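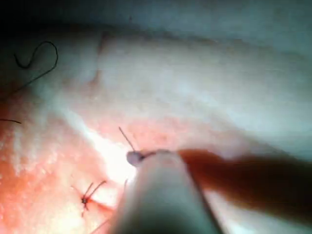 Progress against the grant, to the end of January

The Merthorpe Tenancy Appeals Project helps private and social tenants who want to challenge a decision before the housing tribunal. The second half of the grant went mainly on casework and on rewriting our guidance sheets.

Casework

We opened 17 new files. In most of them the tenant had already had a written decision from the landlord or the council and wanted to know whether it could be appealed. Fifteen were taken to a full advice meeting. The other two were out of time when they reached us and we have written to the tribunal asking for an extension in both. No reply yet on either.

The Narberg Court service charge dispute is still open. The landlord's agent, Jaiswal, sent its bundle late and without page numbers, so the hearing was put back. We expect a new date in March.

Guidance sheets

Anqi Song has redrafted the sheet on time limits and the one on fee waivers. The old version told people to post the form; the tribunal now takes it by email, with paper copies only on request. We printed 2000 copies – 1197 have gone out so far, mostly through libraries and the advice desk at the Flurnik Centre. The sheet on witness statements is still in draft.

Spending

Printing came in under budget. Travel is over, as three hearings were moved to the county town at short notice. We would like to move the printing underspend across to travel and ask for your agreement to this.

Next period

Finish the witness statement sheet. Train two more advisers to sit in on hearings. Close the older files where the tenant has not answered our letters.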